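Two finger sets, one kitchen counter, and a winner (sort of)

The handheld gripper comparison I've been going on about since July is finally done, so I can stop being annoying about it at lunch. Quick version for those who only want the result: the Ivik fingers beat the Stanciu fingers on round things, lost to them on thin things, and everybody who tried both asked to keep the Ivik set.

Slightly longer version! Yatziri Chávez and I wanted to know which fingers to order for the next batch of handheld units at Zatitz. We'd been arguing from spec sheets for ages and getting nowhere, so we took both sets out of the lab and into real kitchens, the lived-in kind with stuff on the counter and hardly any room to put your elbow. We had 18 people in total, and each of them got 10 minutes to warm up before we started logging.

By the end we had 1573 grasps. I threw out 469 of them, mostly because the controller lost its place when somebody swung the unit around too fast (that was me more than once, sorry), and the rest went into the comparison.

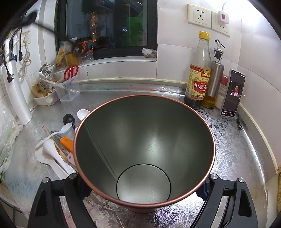

Wide, smooth containers were where I expected trouble, and with the Stanciu set we got plenty. The pads are stiff, so people squeezed harder and harder and the thing would still turn in their grip. The Ivik fingers give a little and settle against a curved wall, and you can feel it through the handle - a sort of soft stop that tells you to quit squeezing. Yatziri noticed it on her first try and wouldn't shut up about it, and then I had a go and I wouldn't either.

Chopsticks were another matter. The Stanciu tips come together in a nice clean line and will pick up a single stick off a flat surface all day long. With the Ivik tips you end up chasing it toward the wall. I got grumpy. One of our testers got it down to a knack, coming in at a low angle and pinching late, but I never could copy her.

We also swapped the old camera for the wider Storuvari one halfway through. I love how much of the counter it takes in, though straight lines bend quite a bit near the edges and the tracking needed a fresh calibration before it would behave. I kept those runs in their own folder so they don't muddy the finger results.

So we're ordering the Ivik set, and Yatziri is going to file down a spare pair of tips to see if we can get the chopstick trick back. If you want to try either set before then, they're both on the shelf by my desk - just please put the screws back in the little bag.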